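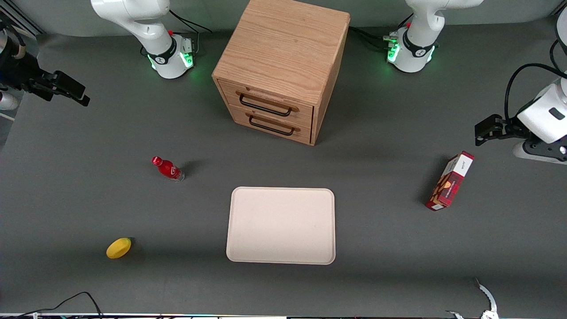
Just pay it and stop fretting, a meter's a meter, was what I got over the fence from next door when I told her about our water bill. Well, I'm not paying it until I understand it! We moved into a bungalow on Drurnum Lane in spring and took a reading in May, which was 557. The reading on the new bill is 1,082. I went out with a torch and a wet knee and checked, and that is the number on the dial, so it isn't an estimate or a typing error. The bill is £2,000. There are two of us, we both have quick showers, no hot tub, no paddling pool, and the hosepipe came out perhaps twice all summer.

Idon Water say on the phone that "anything past the boundary is the customer's responsibility" and that I might like to look for drips. I have looked for drips. The taps are fine, the loo is fine as far as I can tell, and there's nothing under the sink except a sponge and a lot of carrier bags. No damp patches on the walls either. The garden is a bit squelchy by the front hedge but it's winter and everything's squelchy.

Could the meter be faulty? Could it be next door's water I'm paying for? And is there any way of finding out before I start paying somebody by the hour?

marrowfat
Posted 29/12/2021

Eusebio Cordero
You've used 525 cubic metres, and each one of those is a thousand litres, so no, that isn't showers. You've got a leak and my money is on the squelchy hedge.

Do this tonight. Turn everything off, and tell the other half no flushing and no kettle. Make sure the washing machine and dishwasher aren't halfway through anything. Write down the meter reading including the red digits, wait an hour, then go and look again. If it has moved, water is going somewhere.

Then find your inside stop tap (usually under the kitchen sink, behind your carrier bags) and shut it right off. Look at the meter once more. If it's still turning with the inside tap shut, the leak is in the pipe between the meter and the house. If it stops, the leak is indoors and you start with the loo. Don't force the tap if it's stiff, by the way. Mine hadn't been touched in years and the spindle started weeping as soon as I got it moving — cost me a new tap from Barrios and a whole Sunday.

For the loo, dry the back of the pan with a bit of kitchen roll, lay a fresh dry sheet against it and leave it overnight without flushing. If it's wet or torn in the morning, the cistern is passing water. A few drops of food colouring in the cistern works as well.

About next door: yes, it can happen. While your inside tap is shut, ask her to run her kitchen tap for a minute. If your meter spins off while she does it, you two need a chat, and so do you and Idon.

tansy_b
get a solicitor. my sister had this and they backed down straight away

Pegleg Pat
Agree with Eusebio's test, it's the one the plumber did for us when we lived in Liklow. Ours was the old supply pipe under the path, split at a joint, and there wasn't a mark on the surface. We only had the one soggy corner and I'd been blaming the moles!

What I'd add is to ring Idon back and ask whether they have a leak allowance. A lot of water companies will knock something off if the leak was underground and you get it mended promptly, but you have to ask, and there's normally a form and a time limit. Take photos of the meter with the date, keep the plumber's invoice, and get him to write on it where the leak was. Ask about the sewerage part separately, as water that's gone into your garden hasn't gone down their drain. Ours took 3 phone calls and a rather stiff letter.

Check your house insurance too. Ours covered tracing the leak and digging up the path but not the new length of pipe. And if they do end up digging, ask about replacing the whole run while the trench is open — we only had the joint done and I've wondered about it ever since.

marrowfat
Thank you both (and tansy_b, I'll keep it in reserve). Did the hour with everything off and it moved, quite a lot. Stop tap won't budge and after reading about the spindle I'm leaving it to a plumber, who can come on Monday. Will ring Idon about the allowance in the morning.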